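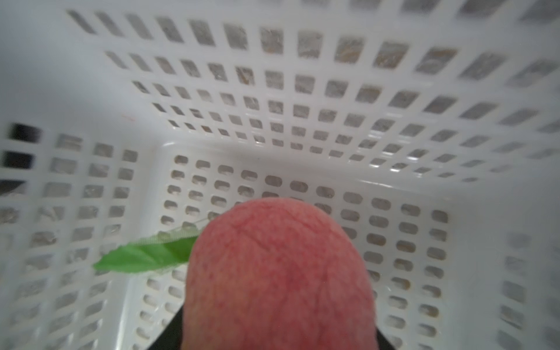

# Cadwaladr folding drying rack: four months in

I've wanted a decent drying rack for years and kept buying bad ones. The last went in the bin in May, when one of its legs folded up under a full load of bath towels, and I ordered the Cadwaladr the same evening. It has been up and down nearly every day since then, and I like it so much that I've started recommending it to people who only asked how I was.

## What you get

The rack comes flat in a long box with the two wings already attached. There's nothing to build apart from clipping on the feet and a little hanging rail that goes across one end. I did it on the landing without looking at the leaflet (I looked afterwards, and I had put one foot on the wrong way round, but it pulled off again easily enough).

Opened right out it takes 19 metres of washing, according to the box. I haven't measured it, but I can get two full loads on if one of them is mostly shirts on hangers. Folded, it goes in the gap beside our wardrobe, which is 40 cm wide and was never any use for anything else.

I paid £150. Yes, that's a lot for something to hang socks on! I went back and forth over it for a week. The Atwood, which my old one was, cost a fraction of that, and I got through 2 of them before I gave up.

## Using it

The thing I love most is the height. The top bars sit just above my waist, so I can put the basket on a stool next to it and hang everything without bending down over and over. If you have a grumpy back like mine you'll notice the difference on the first day.

The bars are thicker than on any rack I've had, and they're coated in something slightly grippy. Silky things stay where you put them. You also don't get that sharp crease across the middle of a T-shirt, so I've more or less stopped ironing them. Jumpers can lie flat across both wings, and I've dried a thick wool cardigan that way with no stretched shoulders.

It doesn't wobble. I've had a wet double duvet cover over it, plus the pillowcases, plus a pair of jeans hanging off the end rail, and it just stood there. The wings lock with a proper click and you have to press a tab to let them down again, so a cat walking along one (ours has) won't bring the lot down.

Drying times are better than I expected too. There's a good wide space between bars and air gets through. Sheets hung in the afternoon with the window open were ready for the bed that night all through the summer. I'll be keeping an eye on it once the heating's on.

## Niggles

The tab on the left wing is stiffer than the one on the right. It was worse when new and has eased off, but I still need my thumb and a bit of a grunt.

The feet leave faint grey marks on our pale vinyl. They wipe off with a damp cloth. I bought a pack of Fendeck felt pads to stick underneath and they work well on the vinyl, though they picked up so much fluff on the bedroom carpet that I took two of them off again.

It's also heavy. I can carry it upstairs on my own, but I wouldn't want to do it twice in a morning, and if you need to move your washing in and out of the garden all day I'd look for something lighter.

There are no small clips for socks. You can buy a set separately, and I think they should be in the box at that price. I use pegs.

## What about a wall-mounted one?

I did think hard about the Wallness pull-out, because we're short of floor. It's a lovely neat thing and a neighbour has one over her bath. In the end our bathroom wall is old plaster that crumbles if you look at it, and I wanted to be able to push the rack into whichever room had the sun. If you've got solid walls and mostly wash small things, I'd go and see one.

## Would I buy it again?

I would, and I'd do it sooner. For a flat or a small house with no tumble dryer it's brilliant. I'm taking one star off for the stiff tab and the missing clips, so four out of five from me.

*Posted 2023-08-31. I'll add a note in the winter on how it copes with towels.*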